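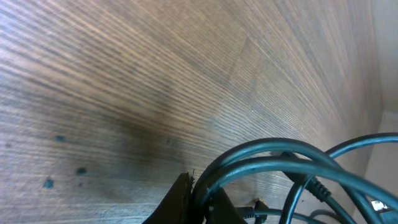
So why do library books go missing? Mostly they get put back on the wrong shelf, and then they sit there for years.

OK, hi everybody, I'm Marit. (Slow down here, I always rush the hello.)

Last September we did a full shelf check at the Hillden branch. The catalog said 2,120 books in adult fiction. We found 2,107. So 13 missing, and I had bet Thijs lunch it would be way more than that! 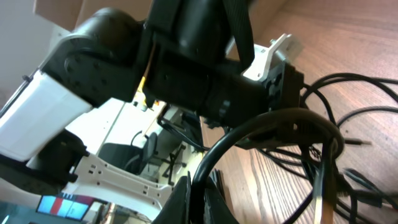
Of those 13, three turned up in large print before we'd even finished our coffee. One was a cookbook that should never have been in fiction to begin with – Evelien is still arguing with me about that one.

Next bit: how we do the check. Two people per bay, one reads the spine labels out loud, the other ticks the list. Don't swap halfway through a shelf. We tried it, and we had to redo most of the M's.

(Ask the room: who still uses paper lists? Wait for hands.)

We print ours in shelf order and not by title. Liesbeth set that up and it saved us a whole Wednesday.

Then the returns cart. Please, please empty it first – I forgot, and half my "missing" list was on it.

Hand over to Willy for the budget part.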